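We use cookies to remember your settings. Accept all | Manage

Vetisard folding table, after one season of use

I bought the Vetisard in June, when my sister asked me to help with the food for her daughter's engagement. We had 70 guests coming on a Sunday and only the kitchen table to put everything on. The shop offered also the Moveck, which is cheaper, but its legs were moving when I leaned on it, so I paid the difference.

It weighs 13 kilos. I can carry it alone down the stairs, but I would not like to carry it to the park. The handle is on the long side and it is a little thin for the hand. The legs open easily and lock with a click. To close them you must press two small buttons at the same time, and for the first weeks I needed help with this. Now I do it with my knee, and it goes well.

The top is hard and does not bend in the middle, even with the big rice pot on it. Turmeric left a yellow mark, which went away after I cleaned it with baking soda. Oil is no problem. I did not try very hot pans without a mat, because the paper inside the box says not to.

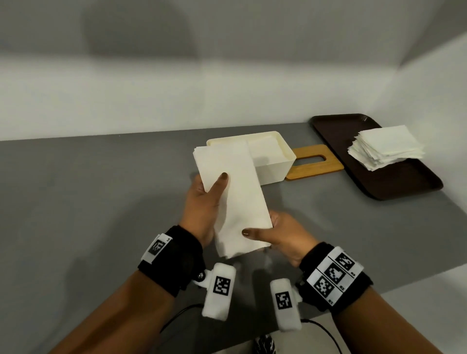 Folded paper napkins, one thick stack.

For serving, the height is good for me, but my friend Cúc Phan is tall and she says her back hurts after one hour of cutting vegetables. The more expensive model has legs you can make longer. If you are tall, I think you should look at that one first.

One rubber foot fell off in the second month. I wrote to Vetisard and they sent me a new one in eight days, without asking for the receipt. I was pleased with this. The new foot is a slightly different grey, but it stays on.

The carrying bag is sold separately and I find it too expensive for what it is. I use an old bed sheet.

I give it four stars from five. I would buy it again for parties at home, and I would ask for a better handle.

Get our reviews by email once a month. Subscribe | No thanks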